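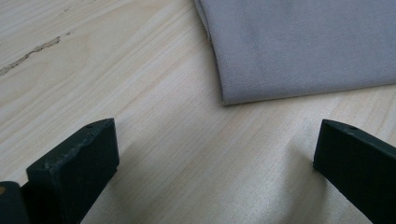 Fig. 1. Pale wooden tabletop, long grain, with a dark irregular streak at upper left.

Week 4: Describing Condition Without Lying

Auction catalogs have their own dialect, and you will need to read it before you write it. "Honest wear" means damage. "Some losses" means bring a broom. "After Tzavaras" means Tzavaras was nowhere near it.

Your reports for this course use plainer words. Say where the fault is and how far it runs. If you can't tell a crack from a filled seam, write "crack or filled seam" and move on. The buyer will forgive doubt sooner than a wrong guess, and so will I, though I grade harder.

Never write "as expected for age." Expected by whom? Muchen Dong used it 9 times in one report last term and has kindly let me mention it.

For Sunday: read the Drollmont sale handout, pick 3 lots, and rewrite each entry in no more than 650 words total. Leave the estimates alone. They are fiction, but they are the house's fiction.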